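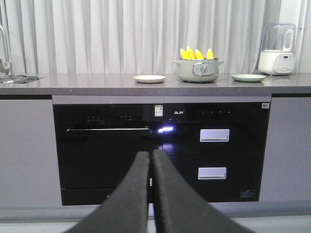 Corn in the green cooker, plates either side, sink at left.

3 min read

3rd August – Skatley kitchen bench, corn again

Second go at the corn for the Plerkport lunch table. Four ears this time, stood upright in the small electric pot with the tips out of the top. Last batch I snapped them in half to fit and the broken ends went mushy, so whole ears from now on unless somebody has a good argument.

Plan as written on the sheet:
Water to 3 cm, pinch of salt.
Dial to high until it steams, then down to the middle.
25 minutes, turn the ears end for end, then another 10.

The tips stand well clear of the rim, so no lid. A foil tent should do – the Stojanovska recipe uses one and gives the same times. If the tips are still hard after the turn, add water and write down how much.

Cream plate is for ears that come out first, green plate for the ones that get the extra time. Please keep them that way round or the tasting notes make no sense. Last time they got swapped and I had to throw out a page.

The white machine with the jug stays at the right end of the counter. It's for the soup half of the trial: kernels cut off two ears, 60 ml of the cooking water, blend on low. Prulleto want the soup without cream, so no milk in the jug at all.

To do: order more foil, find the long tongs, ask whether the corn order runs into October. Butter is in the door of the fridge, salted only.

4 comments · 11 shares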